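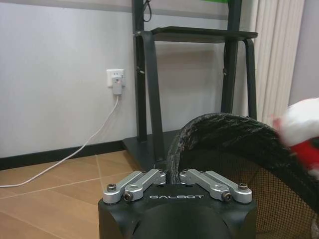 1/ New result from our grasping study: 500 tries, and the policy trained on wrist view alone beat the one with the fancy overhead camera. I built the overhead mount. It took me 26 days.

2/ The gap held when we moved the target objects between rooms -- the overhead model took that personally.

3/ Mesh is still awful for both. Depth reads straight through the holes.

4/ Writeup is 25 pages. Figure 2 is fine now, stop emailing.

© November 2019 Ruby-Lee Partington | Back to top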